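Miranda 2045 Breakfast Station
Mostitus tabletop range

Closed grill and lidded saucepan on one base. Two rotary knobs on a black front panel.
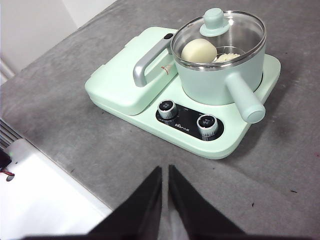 Miranda 2045 in mint green, with a steamed bun on the rack.

Grill lid: flat top, long loop handle. Leave some 80 mm clear behind the unit. The base is low, with rounded ends; the saucepan lifts off for washing.

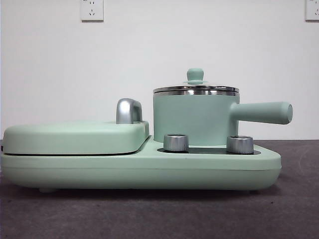
Ordering
Item 2045, mint green. Ships from Arnanstead.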